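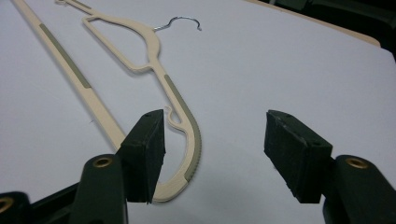
Coat Swap: 587 coats through the door, and a date for the next one

What a turnout! The winter coat swap filled both rooms of the old Drulis building, and by early afternoon we had people trying on parkas in the stairwell (there is one mirror in that stairwell, and it earned its keep). We took in 587 coats, jackets, and snowsuits, up from 580 last year. Seven more may not sound like much, but the quality was way up. Far fewer stuck zippers, far more wool.

For anyone new to the newsletter, the swap works like this. You bring in coats you no longer wear, you get one ticket per coat, and each ticket is good for any coat on the racks. If you have nothing to bring, ask at the front table and you'll get tickets anyway. We don't write down names for those and we never will.

The kids' racks went first, as they always do. Manon Sutherland had sorted everything by height instead of by the size on the label, and wow, did that help. A size 6 from one maker can be a size 8 from another, and parents were spending ages holding sleeves up against wiggly arms. This time they looked for the height card, pulled two or three coats, and were done. Manon has already offered to do the same for snow pants next year, so please hold on to yours if they still have some life in them.

The repair table was the other big hit. Aranka Csizmadia brought her own machine, a cookie tin of spare buttons, and more zipper pulls than I knew existed. She and Obed Kpodo fixed 88 coats over the day, most of them while the owner stood there chatting. Obed's specialty is lining tears. He has a way of closing them from the inside so you can't find the spot afterward, and he's happy to teach it. We're hoping for a small evening class, maybe six people, bring your own torn lining. Reply to this email if you'd like to be on the list.

A few things we learned for next time. The tickets need to be a different color from the raffle tickets (sorry, everyone who tried to win the quilt with a coat ticket). Men's larges ran out before noon, and we could have used twice as many. Long coats should go on the racks by the wall, where they don't get stepped on. And the cider needs its own table, well away from anything made of suede.

Once the doors closed, Kojo Ametepe and Nii Arthur loaded what was left into the Drivix van and took it over to the Darko Street shelter, which had asked for adult sizes in particular. Nothing went in the trash except a handful of coats that were past saving, and even those gave up their buttons to the cookie tin first.

The raffle and the bake sale brought in $827 between them. After the hall fee, all of it goes toward boots and gloves for the school closet at Bedberg Elementary. The school nurse sent us a list of sizes, and the biggest gap is kids' boots in sizes 11 through 2. If you spot a good sale, let us know! We'd much sooner hear about it twice than miss it.

Hats and scarves are a question mark. We had two full bins of them and they hardly moved, maybe on account of the sunshine that day. I'd love to try a separate table near the exit, free for the taking, no ticket needed. Manon thinks we should hold them back until the first real snow and set them out at the library. Tell us what you think.

The summer swap is set for July in the same building, and we're widening it to rain gear, swimwear (new or nearly new only, please), and backpacks. Drop-off starts the week before. Please wash things first, check the pockets, and close the zippers so they don't snag their neighbors. If you left a green thermos or a single red mitten behind, both are sitting on the shelf by the office door.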